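**Ticket: Tedley and the Gutstead Goose, ebook edition, chapters out of order**
Opened January 26, 2023
Status: open, sulking

**Problem:** Readers who buy the ebook from the Tarside store get chapter 19 straight after chapter 3. Tedley is looking for the goose, and on the next page he is apologizing to it. One parent wrote in to praise the bold structure. Everyone else wants a refund.

**Tried so far**

- Opened the master file. All 24 chapters present, in order, looking innocent.
- Re-exported and uploaded again. Same jump.
- Deleted the listing's old file first, then uploaded. Same jump, plus the cover vanished until lunch.
- Checked the print edition. Fine. The goose behaves.

**Found:** The table of contents is built from chapter titles, and chapters 4 and 19 are both called "Honk." I thought this was hilarious when I wrote it. The converter sees one title, makes one link, and picks the later chapter.

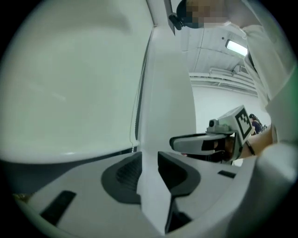 Renamed chapter 19 "Honk Again" and rebuilt. Preview now goes 3, 4, 5 like a normal book for seven-year-olds. Sent the new file to Pešek, who handle the school orders, and asked them to hold the 1,000 download codes until Tarside approves it.

**Still to do**

- Get Tarside to push the update to people who already bought it.
- Fix the sample, which still ends mid-honk.
- Check book two before March. It has a pair of chapters called "Uh-Oh."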